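Sports Writing, week 2
Game stories after a loss – notes
Matúš Murín

Read before section. Bring the Tulura box score, printed, not on your phone.

What a game story is for. Most readers already know the score. They had it on their phone before the buzzer stopped. So the score goes in the first two sentences, and then you spend the rest on how and why.

Order that works on deadline:
Result and the one play or stretch that decided it
Quote from the losing side (if you are with the losing team, which you are this time)
The run, the drought, the foul trouble, whatever it was
Second quote, other voice
Injuries, standings, next game

Our case is Visel at Tulura, the June game. Visel up 2 at the half, then no field goal for most of the third quarter. Half of last year's class led with the final score and then went quarter by quarter. Don't. First quarter is almost never the story. If it gets a line, the line is near the bottom.

Quotes. You will get bad ones after a loss. "We have to play harder" is in every locker room in the country. Use it only if who said it matters, or if you can't get anything else. Ask about a play – "what did you see on the inbounds" – and you get an answer about the play. Ask how they feel and you get nothing. Don't clean up grammer inside quote marks, paraphrase instead.

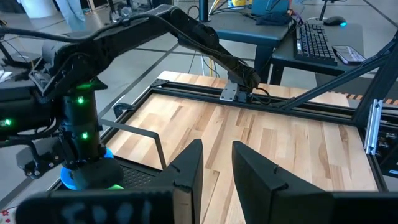
Length next. The desk gives you 45 minutes from the buzzer and you file twice. First file is running copy, written during the game, no quotes. Second one has the quotes and a new top. Build the first one in sections that hold up without each other, so you can swap the top and leave the rest alone. Think of a jointed arm, segment after segment with the cables looped along it. Paragraphs are the segments. The cables are your time references, score, quarter, who had the ball, and they have to run through every paragraph or the reader is lost by the third one. When you move a paragraph check those first.

Numbers. Max three stats per paragraph, fewer is better. Shooting percentage needs the makes and attempts at least once. Points in the paint is fine if it explains something. A team total with nothing to compare it to is useless – the two teams combined for 229 in the Siriwan game and half of you wrote that and moved on. Is that a lot for them? Say so or cut it.

Words to avoid: "must-win" in June unless it's an elimination game, "statement", "gritty", "hostile crowd" (nearly 200 people were at Jisis, it was not hostile). Also "struggled" with no number behind it.

For next time: rewrite the top of your Tulura story twice, once for a Visel paper, once for the home paper. Same facts, same score line, differnt first sentence. Due 29th August, by email, in the body of the mail and no attachments.

If you missed the film session get the play-by-play sheet from me after class. The third quarter is the page you need.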